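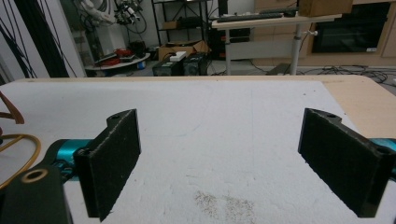

Home | Diary | Allotment | Recipes | About me

November
by Ivone Cordeiro

I've got soup on, my socks are on the radiator and I'm not going out again tonight for anything, so you lot get a diary entry instead.

We finally did the long walk from Dundstead to Rilley! Daiane and I have been promising ourselves this since the spring, and first it was her knee, then my sister's wedding, then that fortnight when it didn't stop raining and the lower path was more or less a stream. Anyway, 15 miles, done. My feet feel like somebody else's.

We got the early bus with all the school kids, which was a mistake. I had a flask wedged between my knees and a rucksack on my lap and a boy behind me explaining the whole plot of a film to his friend, including the ending, and it's a film I'd been meaning to see. Daiane slept through the lot with her mouth open.

The first bit out of Dundstead is dull, I'll say that now in case anyone's planning it. You go past the tyre place and the back of the garden centre and then along a lane with no pavement, and it's only when you get over the second stile that it feels like a walk. After that it's lovely. The beeches had nearly all dropped and we were kicking through leaves up to our ankles, and there was that thin, low sun that makes you squint all morning. I'd forgotten my hat with the brim (it was on the banister, where I'd put it so I wouldn't forget it).

Lunch was on the wall by the old chapel. Cheese and pickle for me, and Daiane had brought those little salt cod fritters her mum makes, wrapped in a tea towel. She let me have four. I gave her half a flapjack in return, so I think I came out of that well. Then a sheep came over and stood very close to us and just breathed. We moved on sooner than we'd planned.

The climb after the chapel is the hard part. I had to stop and pretend to look at the view 2 or 3 times, and then when we got to the top there really was a view, right across to the reservoir, and we stood there and didn't say much. My ears were freezing. Daiane said she could live up there, and I said she'd miss the chip shop within a day.

We did go wrong once, coming down. The map says follow the wall, but there are two walls, and we followed the one that ends in somebody's farmyard. A woman in a dressing gown and wellies pointed us back up the hill without a word. That added 25 minutes and a lot of mud. I went in up to the shin at the gate and Daiane laughed so much she had to hold on to the post.

Rilley was nearly dark when we got in, and the tea room had its chairs up on the tables, but the girl took one look at us and put two chairs down again. Pot of tea and a toasted teacake each, and I'd have paid double. I left a muddy print under the table the exact shape of my boot, and I did try to wipe it up with a napkin and made it far worse. Sorry, tea room.

Then a 20 minute wait for the bus, stamping about in the shelter, eating the last of the mints. Daiane wants to do the river one next, starting from the Rilley end, and says we should go before Christmas. I said yes, but I was very full of teacake at the time and would have agreed to anything.

Must buy: new laces, blister plasters, a proper waterproof bag for the map (it's in two pieces now and I've lost the bit with the chapel on).

Right, the soup's catching. I can smell it from here.

Older entries | Newer entries | Back to top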